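Trarnum Boards > Telly and Music > Verschueren, second album and the acting

marrowfat_jo
Evening all, kettle's on. I've been going back through the old Verschueren songs since the repeats of Gristville started on Thursday, and I'd forgotten how good that first single was. I only knew her as the younger sister in the programme, the one who was always slamming doors, and I had no idea she sang until my niece played me Preltwood in the car and I made her play it again all the way home! Does anyone else think the music has rather overtaken the acting by now?
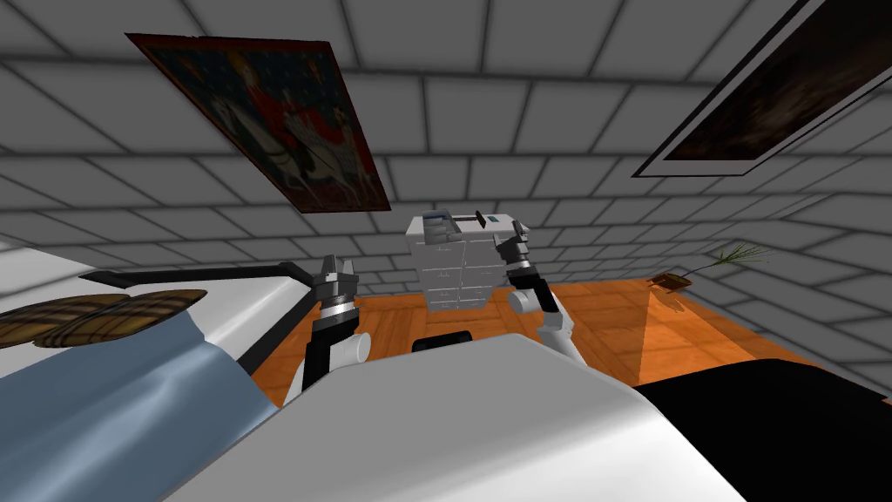 Was she already releasing songs while she was still in Gristville?
The first two singles came out between series 4 and series 5, under her surname only, and the album followed after she'd left the cast.

pelham_dave
Lovely to see a thread on her, Jo, but I can't agree about the acting. She was the best thing in Gristville by a mile. That kitchen episode in series 5, where she hardly says a word and her dad keeps talking over her, still gets me every time, and I've seen it more often than my wife would like. The songs are nice enough. I put them on when I'm doing the ironing.

tansy
Ironing music, Dave, how dare you. Preltwood is a proper heartbreaker if you sit down with it. I saw her do it in a little room above a pub in June, some 2000 miles away in spirit from the big stage they've got her on now, and you could hear people sniffing all through the last verse (me included, and I had no tissues).

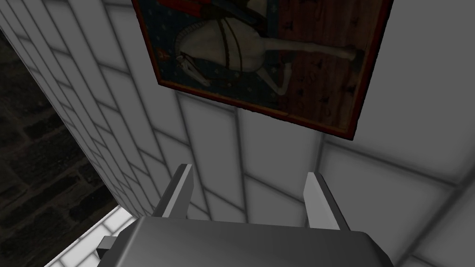
And she talked between the songs as well, for ages, all about how Jelle Van Beek wrote the tune with her on an old piano with a sticking key, and how they kept the clunk in because they'd grown fond of it. You can hear it just before the second chorus if you've got decent headphones.

pelham_dave
I thought it was Lieven Jacobs who wrote that one? His name's on my copy.

tansy
He produced it, love. Van Beek has the writing credit with her. Have a look at the small print inside the sleeve, under the lyrics.

pelham_dave
Sleeve fetched, glasses found, and you're right, I beg your pardon. I still say the album's two songs too long. Track 6 goes round and round and never settles anywhere.

marrowfat_jo
Track 6 is my favourite, Dave! I'll give you the one after it, though, I usually skip that. Does anybody know if she's coming back for the Gristville special? My niece says yes but she also said that last year.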